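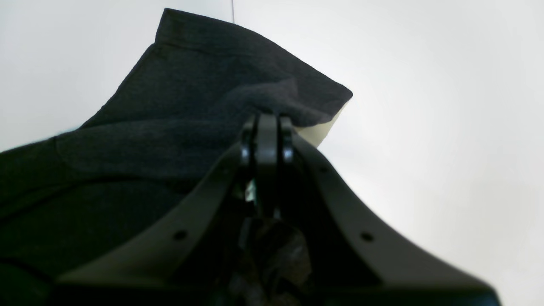
Re: Zovico beach rental, is the cleaning fee normal?

dorottya_m
11 nights booked for July. They want a 13 percent cleaning fee AND we strip the beds. What am I paying for, the view of the mop?

pliva_pete
Normal. Pack light and stop reading the fine print.
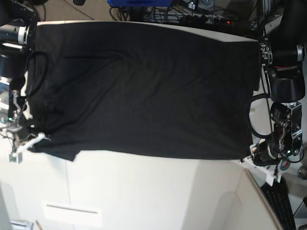

Reply 3

saab_y
Not normal. We stayed 15 nights down the road and the fee was zero. The water pressure was also zero, mind you.

pliva_pete
So you got what you paid for. 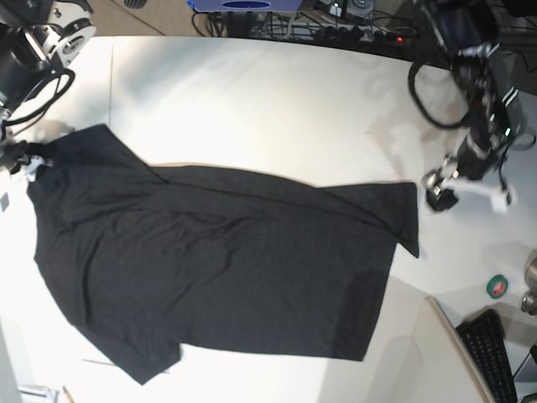
Dark T-shirt on a white table

dorottya_m
Booked it anyway. Bringing my own pillow.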